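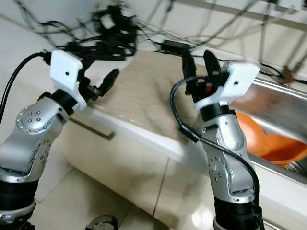 Figure 1. The two arms at the kitchen counter, with two orange plastic bowls in the sink.

Two-Arm Handling of Kitchenware: Project Report
Prepared by Serena Greco for the Student Robotics Project, Zutberg Technical College
Faculty advisor: Ornella Pace
November

1. Purpose of the Project

The Student Robotics Project is a two-semester course in which a team plans, builds and tests one working system. This year's team was assigned the problem of moving light kitchenware between a sink and a counter with a pair of robot arms under the control of a student operator. The recorded sessions were then used to train a control program that attempts the same task without an operator.

The team was asked to answer two questions. The first was whether a program trained only on recordings made in the college's teaching kitchen could lift a bowl out of the sink and set it upright on the counter. The second was whether the use of both arms gave better results than the use of one. This report covers the equipment, the recording sessions and the first set of trials.

2. Equipment

Both arms carry the same two-fingered gripper. The black fingers are fastened to a white 3D-printed mount, which was designed by the team and revised several times during the first semester. Early versions cracked at the lower edge when a finger pressed against the wall of the sink. The present version has thicker walls and a sloped lower edge, and no mount has failed since it was adopted.

Cable routing took more time than planned. The gripper cable must have enough slack for the wrist to turn fully, yet a long loop can catch on the rim of the sink. The team settled on a loose loop held by a small clip. Operators are required to check the clip before each session.

The control software is built on Handale, a package written by an earlier class and maintained by the department. The team added a routine that stops both arms if the grippers come too close to one another.

3. Recording Sessions

The team recorded 2,556 attempts during the project. Each was reviewed by a student other than the operator. Recordings in which the operator paused for a long time, or in which data from one arm was missing, were removed. The remaining 2,502 recordings were used for training.

Bowls were placed in the sink in a different position for each attempt -- flat, tilted against a wall, or partly overlapping. Operators were instructed to use the nearer arm to lift the bowl and to bring in the second arm only when the bowl had to be turned over.

4. Trials and Results

The trained program was tested in 500 trials, divided evenly between one-arm and two-arm operation. The two-arm program performed better when a bowl was tilted against the wall of the sink. One gripper could hold the rim while the other changed its grip. When a bowl lay flat and clear of the walls, the team found little difference between the two methods, and the one-arm program finished sooner.

The most common failure was a missed grasp at the rim. The team believes that reflections from the steel sink made the edge of the bowl harder for the program to locate. In 34 trials the safety routine stopped the arms before a grasp was attempted. The stopping distance had been set with caution, and it should be reviewed before further testing.

5. Remaining Work

The spring team will receive the full set of recordings, the drawings for the gripper mount and the operator checklist. The following items are open:

- Repeat the tilted-bowl trials under softer lighting.
- Review the stopping distance with the faculty advisor.
- Test the program on bowls of other sizes and colors.
- Replace the Tramell power supply used in the first semester and record the new settings.

Requests to use the recordings for other coursework should be made in writing to the faculty advisor. The teaching kitchen must be reserved in advance through the department office.

Last updated: November
Copyright Zutberg Technical College, Student Robotics Project | Contact the department office | Back to top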